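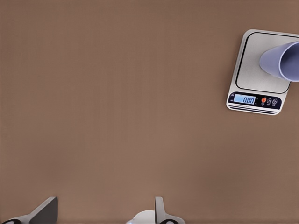 **Figure 2.** Plastic cup on its side on a digital kitchen scale (computer rendering).

## 4. Where the "allegedly" goes

Court reporters have one adverb that they trust with their lives, and they are not careful about where they put it. Section 3 dealt with who gets named in reports of assault charges. We turn now to a smaller matter, the placing of hedges, which takes up less room on the page and caused more arguments among the coders.

The material is the same set of 1609 reports of assault indictments from the daily papers of Windulbridge and Grananura, as held in the Awwad archive up to 27 Mar 2022. Duplicates and wire copy had already been removed. Reports of verdicts were left out as well, although several papers write up an indictment in such a settled tone that we had to check the court list to be sure which kind of story we were reading.

### 4.1 Coding

Each report was split into sentences with Purko, a program that is very good at finding full stops and has strong private views on abbreviations. Its output was corrected by hand. Every sentence that described the charged act was then coded for three things: whether it carried a hedge, which word the hedge was attached to, and whether a source was named in the same sentence.

We counted "allegedly," "is accused of," "is suspected of," "according to the charge sheet" and close relatives. We did not count quotation marks around a single word. These may signal doubt or distance, or they may mean that a sub-editor thought the word looked lonely. Mihăilă, who coded the Grananura papers, wanted them in, and his objection is recorded here at his request.

### 4.2 Misplaced hedges

In 328 reports the hedge was attached to something that was not in dispute. The commonest form is the one in (1), where the accused is said to have allegedly been arrested. The arrest happened. There were officers present, and usually a press release.

> (1) A man of 34 was allegedly arrested after punching a bus driver in the old market.

The sentence manages to doubt the police and convict the passenger in a single line. A reader who takes it at its word learns that the punch is a fact and that the arrest is a rumor. We don't suppose that many readers do take it at its word, but a lawyer for the defense might, and the newspaper's own lawyer should.

A second form hedges the victim. "The alleged victim was treated for a broken wrist" is fair enough if the open question is whether a crime took place. It reads less well in a story where both sides agree that one brother hit the other with a folding chair and differ only over who started it.

The third form is hedging by exhaustion. The writer puts one "allegedly" in the opening sentence and seems to feel that it should cover the rest, like a parking ticket bought for the whole day. From the second paragraph on, the accused walked, shouted, picked up the bottle and threw it, all in the plain past tense. Headlines are worse still - they are short of room, and the hedge is the first thing overboard.

### 4.3 Sources

Naming a source ought to help, and it does so unevenly. "The prosecution said" is clear. "It was reported" is not, above all when the only earlier report we could find was in the same paper, by the same writer, that morning. The two Windulbridge titles cited each other freely. In December they did so over one stabbing charge until the trail closed into a loop, with no court document anywhere in it. We spent an afternoon going round it before giving up.

Reports that quoted the charge sheet directly had fewer misplaced hedges, which may mean that reading the charge sheet makes for careful writing. It may also mean that careful writers are the ones who ask for the charge sheet. Our data can't separate the two, and we have tried not to write as though they could.

### 4.4 Disagreements

All 5 coders worked on a shared batch before the main coding began. Agreement was good on whether a hedge was present and noticeably poorer on what it was attached to. Most of the trouble came from long sentences holding two or more acts, where an early "allegedly" might reach to the end or might run out of breath at the first comma. We settled on the narrow reading. Petrică Mihăilă preferred the wide one, and a recount on his terms is given in the appendix, where the misplaced hedges grow fewer and the papers look somewhat better behaved.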